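Progress report to Suvance, second reporting period
Prepared by Ramiro Bravo, Pudico project
December 28, 2023

Status

Behind plan. The simulated trials are finished, but I do not accept the headline result and I ask that it not be quoted until the items under "Next steps" are closed.

What went wrong

The Brostomier controller was run through 500 simulated pick-and-place episodes in which the arm has to put a marker into a pencil cup. The log scored nearly all of them as successes. I went through a sample by hand and found 18 episodes marked as successes in which the marker never entered the cup. In most of these the gripper had stopped short and the marker was still in its fingers when the episode ended.

Appiah, who supplied the scoring script, first called this a display problem. I doubt it. The script checks the distance from the marker's center to the cup's center and ignores height and gripper state, so a marker held beside the rim can pass. A number produced that way tells us very little about the controller.

There is a safety side to this as well. The same success signal is what releases the arm to move home. On a real bench the arm would swing back at full speed still gripping the marker, with an operator possibly reaching in for a reset.
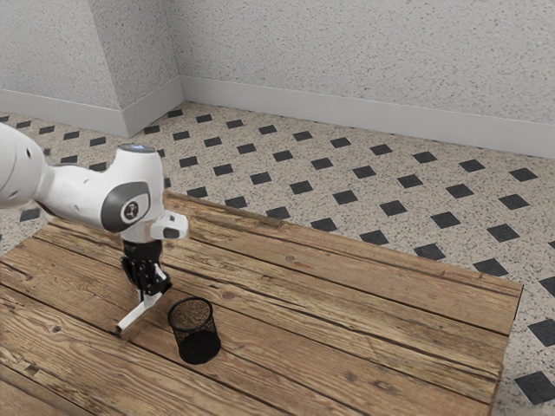
Marker held to the left of the mesh cup, tip close to the tabletop, cup empty.

Next steps

1. Appiah to rewrite the check so that it requires an open gripper and a marker inside the cup. A first version came in 2 weeks late and still ignored height. It was sent back.
2. Rerun all 500 episodes with the same starting positions. We will report both scores side by side.
3. No transfer to hardware before the rerun has been reviewed by someone outside the Brostomier team.

Budget

No extra money is requested. The hardware line is unspent and I would like it carried over to June. I have been told the fix is simple. I was told that about the first version too.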